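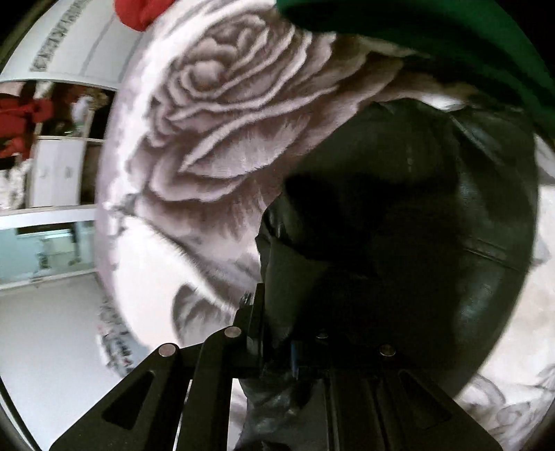 Care & Storage > Questions and Answers > Leather and Leather-Look Pieces

Most of the letters I get at the end of the year are about putting things away, and black leather is at the top of the pile. My own habit is to sort on something soft, with plenty of room to turn a piece over before I fold it. A pale cloth with big printed roses does very nicely, because black shows up so well against it and you can follow a stitched seam or a long shiny crease without hunting for the lamp. I've gathered the questions that come up again and again, and I do hope yours is among them!

By Idalina Vilela
December 30, 2024
14 comments

How do I know if it's real leather?
Look for a care label first, usually tucked inside a side seam. If the label is gone, treat the piece as the more delicate of the two and you won't go far wrong.

Can I fold it, or does it have to hang?
Jackets are happiest on a wide hanger (mine came from Avby years ago and they are still going strong). Skirts, bags and loose covers can be folded, as long as you fold them softly and put nothing heavy on top.

What about creases that are already there?
Lay the piece flat in a warm room for three days and smooth it with your palm now and then. Please don't iron it directly. My aunt in Bragança did that to a lovely coat one August, and we all still talk about it.

Should I wrap it in plastic?
I wouldn't, dear reader. An old cotton pillowcase or a piece of sheet lets the air through and costs nothing.

How often should I take it out?
Every 28 days is my rule, mostly so that I remember. Open it up, refold it along different lines, and back it goes.

Can I keep it with my other clothes?
Yes, though I put a cloth between black pieces and anything pale, in case the color rubs off.

20 shares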